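Visit report: Plaketden disassembly lab, Wuisan

July 17, 2024

The Plaketden lab is on the ground floor of a former print works in Wuisan, behind the bus depot. I went with four colleagues from the Foltton recycling group to see the work they presented in March, a method for teaching robot arms to take apart discarded desktop computers. We had read the summary and wanted to know how much of it would hold up on the kind of mixed stock we get.

Sarla Pal, who leads the project, met us at the door and took us straight to the work cells. She said the slides could wait, and we never did get to them.

The question they are working on is a narrow one. Most research on robotic disassembly starts from a known model with a parts list and a drawing. Discarded computers come in with none of that. Two machines of the same make may have different drive cages, different cable routing and screws in different places, depending on who last repaired them. The Plaketden group wanted to find out if a robot could learn to remove parts from cases it had not seen before, using recorded demonstrations and no drawings at all.

The method is called Komandale. An operator guides the arm through one removal, such as unplugging a drive cable or lifting out a memory module, and the system records the arm positions, the camera views and the forces at the wrist. Each recording is then cut into short segments at the points where the force changes suddenly. Han-gyeol Chae, who wrote most of the software, explained that these cuts are the main idea in the paper. Earlier versions cut the recordings at fixed time intervals, and the robot would learn half a pull joined to half a reach. Cutting on force gives pieces that mean something: contact, grip, release, clear.

The training set has 1107 recorded removals. For the test they ran 835 attempts on cases kept out of training. Drives and memory modules gave the best results, and Chae was satisfied with those. Cables were worse. A cable that lies across another cable can pull the second one along with it, and the force signal then looks much like a stuck connector. The robot stops and asks for help, as it has been told to do, but it stops too often. Pal said an attempt where the robot stops is counted as a failure in their tables even when nothing is damaged. I thought that was fair of them, and it makes the numbers look lower than those from some other groups.

We asked about time. A removal can take up to 2 minutes from first approach to setting the part down, and a trained person at our site would do most of them in a few seconds. Pal did not argue. The aim at this stage is to learn which steps transfer between machines, and speed comes in the next phase if there is funding for it.

A few practical points for our own planning:

Fixturing matters more than we expected. If the case shifts even slightly during a pull, the force reading is useless and so is the recording. They print their own brackets and have gone through several designs.

Cases are opened by hand before they go to the robot. Side panels are not part of the study.

The force sensor is zeroed at the start of every run. Chae said skipping this cost them most of a month of data early on.

Dust is a problem for the cameras. They blow out each case outdoors first — we do the same, though for other reasons.

After lunch in the canteen (soup, decent) we went back to discuss a possible exchange of stock. Plaketden needs a wider range of older towers, and we have pallets of them. In return they would share the segmented recordings once the paper is accepted. Pal will send a draft agreement. Storage is the open question on their side, as the back corridor is already full.

My own view is that this will not change anything on our line in the near term. The segmentation result is solid, though, and it could be useful to us in a smaller way, for example in training new staff on where connectors tend to resist. I would support sending a first pallet.

Travel costs have been filed separately.
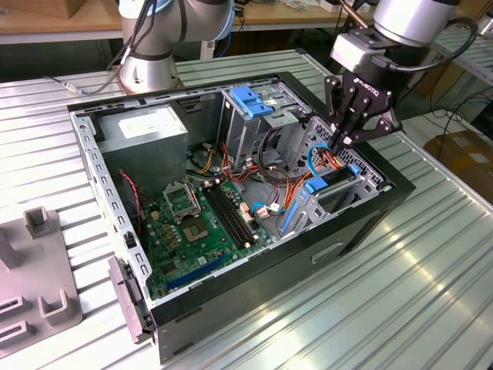 Why are cables harder for a robot to remove than drives or memory modules?

Cables bend and shift when they are touched, so their position changes during the removal itself. They also cross and snag on one another, and the resulting pull can be hard to tell apart from a connector that is stuck. A drive or a memory module is rigid and comes out along a fixed direction.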